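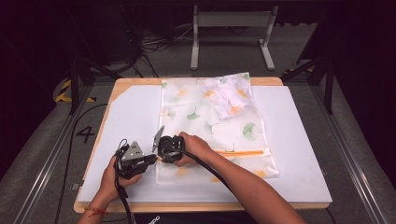

Zipped fabric bag with a ginkgo leaf print, laid flat on a white board.

Looking after zips on bags, pouches and covers

38 shares | 9 comments

Most zips that get thrown away have a fault in the slider, and the tape and teeth are still sound. Check the slider before unpicking anything.

Sticking

Close the zip fully and brush both sides of the teeth with a dry toothbrush. Lint collects at the bottom stop, so finish there. Rub a candle stub or a plain graphite pencil along the teeth, then run the slider up and down until it moves evenly. Graphite marks pale cloth, so use wax on anything white or thin. Do not use cooking oil. It holds dust and will spread into the tape.

Teeth opening behind the slider

The slider has spread and no longer presses the two rows together. Move it to the bottom stop. With small flat-nosed pliers, squeeze the rear of the slider on one side, then the other, by the same light amount. Try the zip after each squeeze. A cast slider will crack if forced; a pressed one will take two or three adjustments before it needs replacing.

Cloth caught in the slider

Hold the tape flat on a table and pull the cloth sideways, away from the teeth, while easing the slider back the way it came. Sheer fabrics ladder if pulled along the line of the zip. If the seam allowance keeps catching, run a line of stitching 3 mm from the teeth to hold it down.

Replacing a slider

Coil zips are sized by the width of the closed teeth in millimetres, and the number is usually cast on the back of the slider. Unpick one end of the tape, feed both sides in level, and sew a new stop with six or seven turns of doubled thread. I keep spares in a 28-compartment Drilora box, sorted by size. The Osstead one I had before let small parts travel under the dividers.

Washing

Close the zip first and turn the bag inside out. Wash thin fabrics at 30 degrees in a net. Dry flat with the zip straight, as a tape dried in a curve tends to stay curved. Iron the tape through a cloth on a low setting and keep the iron off plastic coils, which soften quickly.

Storage

Leave bags closed and unfolded across the zip. Metal teeth kept in a damp shed go dull by August; wipe them and wax again.

Comments (9) | Print | Save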